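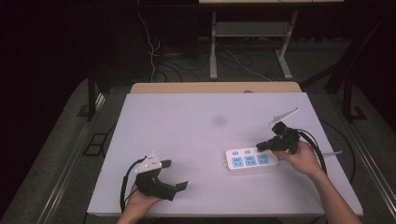
Report on a Visit to the Ostermann Demonstration Center, Tosham
Bronmont Technical College, Office of Equipment Planning
12 Jun 2023

1. Purpose of the visit

The Office of Equipment Planning visited the Ostermann demonstration center in Tosham during its open day for schools and training providers. The college has asked for a spending plan for its automation lab ahead of the next budget year. The visit was intended to compare hand-held gripper sets with full robot arms, and to gather prices and space requirements for both.

2. What was shown

The morning was given over to the Fitus hand-held gripper sets. An operator holds one gripper in each hand and carries out a task at a table, and the recorded movements are later used to train a robot arm. The demonstration station used ordinary household items, among them a white power strip with light blue outlets. The grippers on this station were connected by cable, and the operator worked with bare hands.

Visitors were invited to try the grippers. Our party found them easy to hold but noted that close work with small parts called for some practice. Staff at the center advised setting aside one full class period for each new group of students before any recording is attempted.

The afternoon session covered robot arms. The center showed two models suited to teaching labs, both mounted on fixed bases. The smaller model was running a sorting task for most of the session. The larger one was out of service on the day and was presented with slides only.

3. Prices and running costs

The figure quoted for a pair of Fitus grippers, with mounts, cables and recording software, was $4000. A spare set of gripper fingers is $300 and should be treated as a regular expense. The software license is included for the first year and must be renewed after that. The renewal price was not available, and a written quotation has been requested.

Delivery in May had been offered to schools that ordered before the winter break. Orders placed now will be filled in the fall. The center offers training at its own site for up to 2 staff members per order at no charge, travel not included.

Arm prices depend on the base, the controller and the safety equipment chosen. The center would not give a single figure and will send a price list on request.

4. Space and installation

Cable routing needs attention in our own plan. Demonstration areas of this kind can have many cables on the floor, and our lab is used by several classes a day. The plan should allow for floor covers or an overhead cable run, neither of which is part of the supplier's package. A plain, light-colored work surface is also preferred, and the existing benches in the lab would need new tops.

The lab has enough outlets for two stations. A third would require electrical work, for which Facilities has not yet given an estimate.

5. Recommendations

The office recommends that the college buy one pair of grippers in the first year, with one spare set of fingers, and postpone the purchase of an arm until the price list has been reviewed. Bench tops and cable covers should be entered as a separate line in the budget.

The following items remain open:
Renewal price of the software license
Warranty terms for gripper cables
Estimate from Facilities for the third station
Dates for staff training in Tosham

Printed material from the visit is kept at the Equipment Planning office and may be consulted during office hours.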